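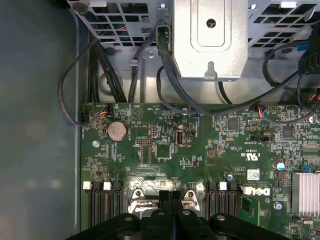 12. Oktober

Den ganzen Tag Rechner offen gehabt und jetzt riechen meine Finger nach Metall, trotz zweimal Händewaschen. Aber schön war's! Ich mag diese Arbeit ja viel lieber als die Angebotsschreiberei, bei der ich nach einer halben Stunde anfange, in der Küche nach Keksen zu suchen.

Also der Reihe nach. Aus Civstead ist endlich die Lieferung mit den gebrauchten Bürorechnern da, alle aus demselben Haus, und der erste liegt seit heute früh bei mir auf der Seite, Deckel runter. Ich vergesse jedes Mal, wie viel Kabel in so einem Kasten steckt. Vor allem die schwarzen zwischen Laufwerkskäfig und Platine, die liegen da kreuz und quer, eins macht sogar eine richtig große Schlaufe über den Gehäuseboden. Beim Zumachen will ich das ordentlicher haben, ich habe noch Klettband in der Schublade (hoffe ich, sonst muss ich wieder zu Junik, und da gehe ich nie mit nur einer Sache raus).

Die Knopfzelle tausche ich bei allen gleich mit. Kostet fast nichts und erspart mir den Anruf im Dezember, dass die Uhr falsch geht und der Rechner beim Starten meckert. Letztes Jahr hatte ich das bei der Kundschaft in Trungate, mitten in den Feiertagen, vielen Dank auch.

Mittags Linsensuppe aus der Dose, im Stehen. Danach kam der Teil, vor dem ich immer ein bisschen Respekt habe: Kühler, Prozessor, Sockel. Diese Kontaktstifte! So winzig, und einmal schief aufgesetzt und man kann die ganze Platine vergessen. Das ist mir vor Jahren genau einmal passiert, mit einem Board, das gar nicht mir gehörte, und ich weiß heute noch, wie mir der Magen weggesackt ist. Seitdem atme ich vorher aus, schaue dreimal nach den Ecken und fasse den Prozessor so wenig an wie möglich. Alte Wärmeleitpaste ist auch so eine Sache, die schmiert sich überall hin, wenn man nicht aufpasst. Die Speicherbänke sind leer, alle vier, da muss ich sowieso neue Riegel bestellen.
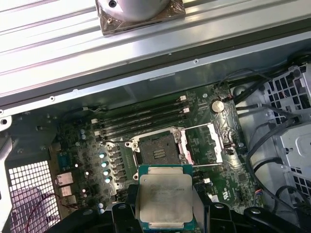

Später, nach dem Kaffee

Habe mich hingesetzt und die Bestellung bei Zepeda fertig gemacht. Speicher, Paste, Knopfzellen, ein Satz Staubfilter, am Ende standen 426 Euro unten und ich habe kurz geschluckt. Für den ganzen Posten habe ich 968 Euro eingeplant, das geht sich also aus, wenn nicht noch ein Netzteil stirbt. Dann noch 51 Mails gelesen, davon vielleicht eine Handvoll wichtig, der Rest Werbung und eine Umfrage zur Zufriedenheit mit einem Drucker, den ich längst verschenkt habe.

Was mir an diesen Dell-Kisten gefällt, sind die blauen Teile. Blaue Clips an den Slotblechen, blauer Riegel an der Festplatte, da sieht man sofort, wo man anfassen darf. Wer immer sich das ausgedacht hat, hat selber mal an so einem Ding herumgeschraubt.
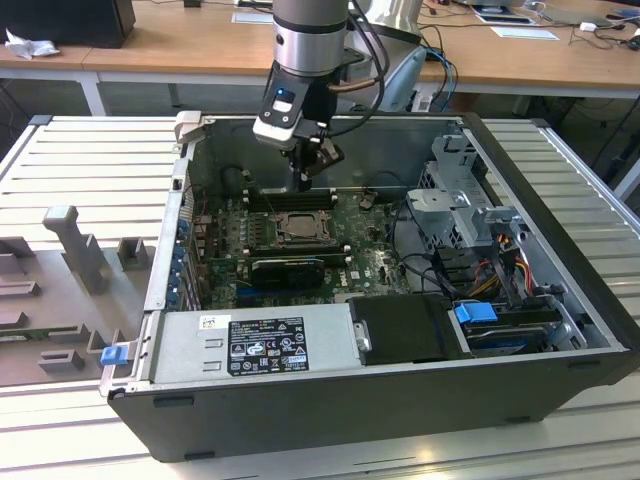

Für morgen

Schublade nach dem Klettband durchsuchen. Festplatte raus und löschen, vorher nachfragen, ob die in Civstead wirklich alles gesichert haben. Lüfter aussaugen, aber mit dem kleinen Aufsatz. Die Grafikkarte würde ich gern drinlassen, mal sehen, was sie kann. Und Brot kaufen!! Es ist nur noch der Knust da.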